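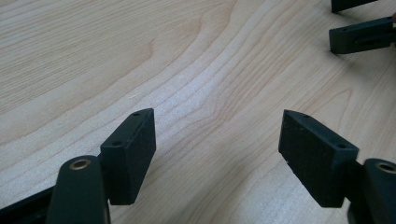 이르카(Irka), 밝은 색 목재 상판 테이블 '스칼트시데(Skaltside)' 국내 공급 개시

나뭇결을 그대로 살린 상판, 상판 교체 및 재마감 서비스 함께 운영

2019년 10월

가구 제조업체 이르카는 가정용 및 소규모 작업실용 테이블 '스칼트시데'의 국내 공급을 시작한다고 밝혔다. 스칼트시데는 밝은 색 목재 상판을 사용한 테이블로, 식사와 독서, 재봉, 공예 등 한 자리에서 여러 일을 하는 가정과 공방을 대상으로 기획되었다.

상판의 나뭇결

스칼트시데 상판에는 연한 황갈색 결이 긴 곡선을 그리며 흐른다. 결의 간격은 일정하지 않아 넓은 호를 이루는 부분이 있는가 하면, 좁은 물결처럼 모였다가 다시 느슨하게 벌어지는 부분도 있다. 이르카는 상판을 선별할 때 이러한 변화를 결점으로 분류하지 않으며, 옹이를 닮은 작은 소용돌이 무늬가 있는 판재도 구조상 문제가 없으면 그대로 사용한다. 따라서 같은 규격의 제품이라도 무늬와 색조에는 차이가 있을 수 있다.

색을 입히는 착색 공정은 적용하지 않는다. 이르카는 지난 1월부터 진행한 시험 제작에서 착색 상판과 무착색 상판을 나란히 검토하였으며, 사용 중 생긴 흠집을 부분적으로 손질하기 쉽다는 점을 고려하여 무착색 방식을 최종 사양으로 채택하였다.

상판의 연마와 마감은 협력 공방인 후쿠다(Fukuda)가 담당한다. 후쿠다는 결의 방향을 따라 표면을 3단계로 연마한 뒤 마감재를 얇게 도포하며, 마감을 마친 상판은 30일간 실내에서 보관한 다음 출고한다. 보관 기간 중 휨이나 갈라짐이 확인된 상판은 출고 대상에서 제외된다.

규격 및 구성

스칼트시데는 2가지 크기로 공급된다. 작은 규격은 벽면에 붙여 책상으로 사용하기에 적합하며, 큰 규격은 식탁이나 공동 작업대로 사용할 수 있다. 두 규격 모두 상판과 다리가 분리된 상태로 배송되고, 조립에 필요한 공구와 설명서가 포함된다. 상판은 무게가 있으므로 조립 시 성인 두 명이 함께 작업할 것을 권장한다.

의자와 서랍은 기본 구성에 포함되지 않는다.

상판 교체 및 재마감 서비스

이르카는 제품 공급과 함께 상판 교체 및 재마감 서비스를 운영한다. 구매 고객은 다리를 그대로 둔 채 상판만 교체하거나, 사용하던 상판을 보내 표면을 다시 연마하고 마감할 수 있다. 재마감은 후쿠다 공방에서 진행하며, 접수 순서에 따라 처리한다. 깊은 눌림 자국이나 열에 의한 변색은 완전히 제거되지 않을 수 있으며, 이 경우 작업 전에 고객에게 예상 결과를 안내한다.

사용 및 관리 안내

평소에는 부드러운 마른 천으로 결 방향을 따라 닦는다. 물이나 음료를 흘린 경우에는 문지르지 말고 눌러서 흡수시킨 후 자연 건조한다. 연마제가 들어 있는 세제와 거친 수세미는 마감면을 손상시킬 수 있으므로 사용하지 않는다. 뜨거운 냄비나 주전자를 올릴 때에는 받침을 사용하여야 한다.

밝은 색 목재는 빛에 노출되면 시간이 지나면서 색이 조금씩 짙어질 수 있다. 직사광선이 드는 자리에 설치하는 경우에는 올려 둔 물건의 위치를 주기적으로 바꾸어 부분적인 색 차이를 줄이는 것이 좋다. 난방기와는 충분한 간격을 둔다.

전시 및 주문

스칼트시데는 이르카의 직영 전시장 벨테브베르그(Veltevberg)에서 직접 확인할 수 있다. 전시장에는 두 규격의 완제품과 함께 무늬가 서로 다른 상판 견본이 비치되며, 방문객은 견본을 만져 보고 결의 유형을 선택하여 주문할 수 있다. 다만 선택한 유형은 상판 선별 시 참고 기준으로 적용되며, 견본과 동일한 무늬를 보장하지는 않는다.

1차 공급 물량은 40대이며, 주문은 전시장 방문 접수로만 진행한다. 추가 물량의 공급 일정은 1차 물량의 출고가 완료된 후 별도로 공지할 예정이다.

이르카 소개

이르카는 목재 테이블과 수납 가구를 설계·제작하는 업체로, 수리와 부품 교체가 가능한 가정용 가구를 주력으로 하고 있다. 벨테브베르그 전시장에서 제품 상담과 수리 접수를 함께 운영한다.

보도자료 관련 문의: 이르카 홍보 담당
제품 및 재마감 서비스 문의: 벨테브베르그 전시장 상담 창구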